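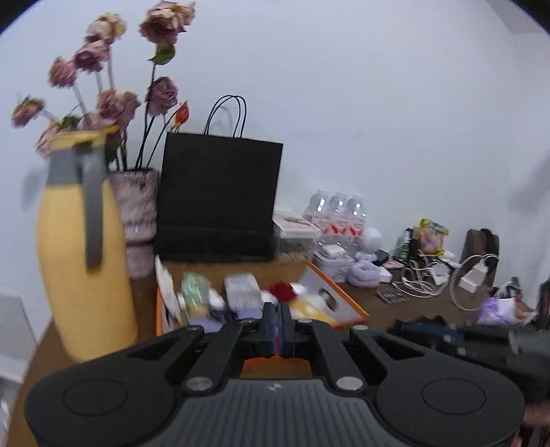 The side table, with the open orange box and the charging cables.

From: Carmela Lombardi
To: the Grerkport home automation list
Subject: Re: Re: is table clearing a solved problem?
Month: July

On the question from the Alton end of the list, quoted here so that people who joined this month can follow:

> I keep seeing clips of arms folding towels and loading dishwashers.
> My mother-in-law is 81 and would pay real money for something that
> clears the hall table once a day. She doesn't want it to cook. She
> wants the mail, the cords and the little odds and ends put where they
> belong. Can anybody sell me that yet, or should I stop asking? And if
> the answer is no, what part of it is the hard part? It looks easier
> than towels to me.
>
> Sjöberg

No, nobody can sell you that yet, and I would not hold off on paying a person to do it. The hard part takes longer to answer.

Take the table at the top of this message. There is a yellow thermos jug, dried roses in a vase, a paper shopping bag standing against the wall, an orange box with small things in it, a pack of bottled water, a tangle of white cables with their adapters, and a fair amount besides. A person would have it tidy in a few minutes and would not think about it. For a machine every one of those is a separate job.

The jug is the easy one. It is stiff, it stands up by itself and it has a handle. The water is fine too if the hand opens wide enough and the arm can take the weight. The vase can be lifted, but dried flowers shed if you look at them wrong, and an arm that swings past them at working speed will leave petals all over the place. The cables are the worst. You pull on one and three others come along, and a program that was told "pick up the cable" has no good idea when it is done.

I have been keeping a log of small-object trials on the Urnesska setup since spring. It is a two-finger gripper, and the task is to pick up one thing and put it in a box. I ran 100 tries with the program doing the work and no person helping. It got 43 of them. Of the ones it missed, 22 were soft packets and wrappers, where the fingers closed on a fold and the thing slid out or only one corner came up. Most of the rest were small round parts that shot out sideways when the tips met them off center. When I work the same gripper by hand I miss 2 in 100, and both of those were me being careless.
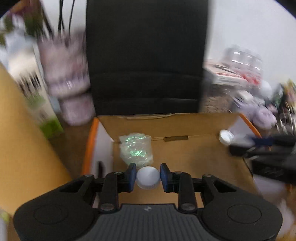 So the fingers are good enough for a small cap, and I would say they are good enough for most of what is on a hall table. What is missing is the part that decides where to put the tips, how hard to squeeze and what to do when the thing moves. I get that for free with my own eyes and arm. The program has to be shown, many times over, and then it gets confused when the box is turned the other way.

Two hands in the same box is another matter again. A person steadies the box with one hand and reaches in with the other without planning it. With two arms you need them to keep out of each other's way in a space not much bigger than the hands themselves. I have not got that going at all except by hand, and I would be wary of any video that shows it unless it is one long take at normal speed.

About towels – they look hard and they are, but a towel is the same towel every time, and if you drop it nothing breaks. The people showing folding have one kind of item, one table and one light. Your mother-in-law's hall table is different every day. That is why it is harder, even though each thing on it is simpler.

There is also the "where it belongs" part, and I don't see much work on that. Is the shopping bag to be kept, emptied or thrown out? Does the little card on the table matter? I would have to ask, and so would any machine. A person who comes in twice a week learns the answers by the second visit.

For shop work the news is better. If you have one part, one bin and a fixture to hold it, you can buy something now that will run a full shift, and it doesn't need to be clever. Several people on this list have done it and can tell you more about prices than I can.

I will rerun the soft packets with wider finger pads and send the numbers when I have them. If anybody has a log of their own on cables, even a bad one, please post it. I would like to see how you decided what counts as a success.

Carmela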